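The new grip planner finally runs at full rate, and I'm so happy with it! Floneo used to replan from scratch every time the target moved, so both arms would stall and think. Now it keeps the last 19 candidate grasps warm and only rescores them - the control loop holds at 1000 Hz while that goes on in the background.
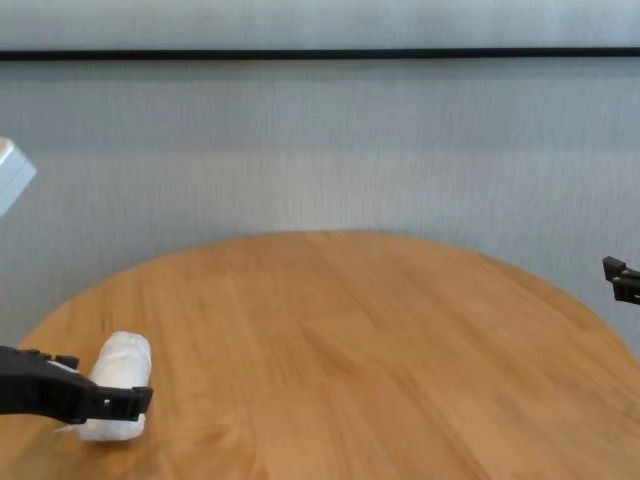
*Left gripper up against the white wrapped bundle, right one still empty.*

Crinkly wrapping is my favorite test, all those folds make the depth map so noisy. Idun Eide suggested smoothing over 3 depth maps before scoring, and wow, what a difference. Next up is handing off between arms (two lines of config, one scary state machine).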